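**Bin picking - how many grasp examples before retraining?**

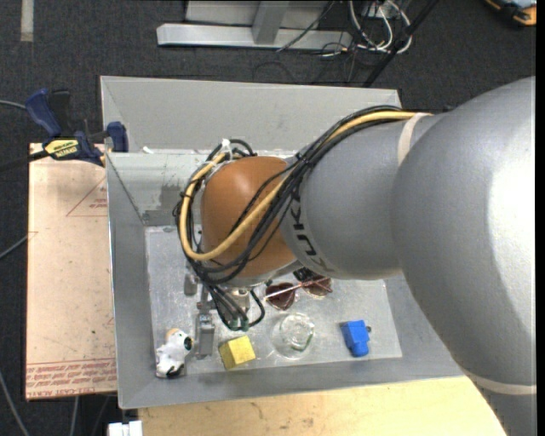
Got 244 tries logged so far, 70 of them on the clear cup and the model still misses it. Keep going or retrain now? - Duarte Prata

**Mwanaisha Nyaga**
Retrain now, then collect where it fails. We did 54 more on see-through stuff at Sorkemmont and that helped more than the first lot. Move the cup between trys, corners too. And keep the failed ones!! label them.

**jatwood_2**
more data

**Cevavholm**
Check your depth first, clear plastic or glass comes out as holes on ours.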